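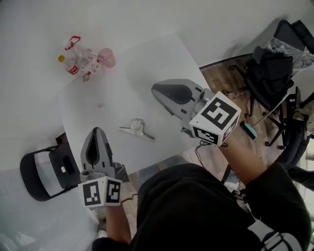 Figure 2. Demonstration work at a round table, seen from the worker's head. Each hand holds a gripper tool with a marker cube near the wrist. A binder clip lies between the two tools.

4.2 Changes in the work of table clearing staff

Before the Cropper arms were brought in, the sorting staff at Brokance cleared returned goods by hand and kept a paper tally. In June, 10 of them moved to what the firm calls demonstration work. They pick up and put down small objects with hand-held grippers, and the recordings are used to train the arms on the sorting line. Typical objects are the kind shown in Figure 2: plastic bottles, a cup, a metal clip.

The staff we interviewed did not describe the new work as easier. Lifting was lighter, but attention was more tightly bound to the hands. Sum-yee Fu, a sorter for six years, said she had to unlearn her own speed. "I used to grab two things and already be looking at the third. Now I do one thing, and I do it so a machine can follow." Several others spoke of sore thumbs and forearms late in the shift, a complaint that did not come up in our interviews about the sorting line.

Pay was a second topic. Sorters had been paid by the hour with a small bonus per crate. Demonstration workers have a target of some 300 accepted recordings per shift, and a recording can be rejected by the Curineo software without a stated cause. The log we were given lists 2292 rejected recordings for the first month. Shift lead Chin-lung Chung began going through them with the staff at the end of the day - at first on his own time - and the firm later made this a paid half hour.

Opinions on job security were divided. Four workers expected the arms to replace the sorting line entirely and saw their present task as temporary. The other six thought new goods would keep coming in that the arms could not handle, and that someone would have to show them how. Management gave us no figure for future staffing. We return to this point in Section 5, where the site is compared with the Fonen warehouse.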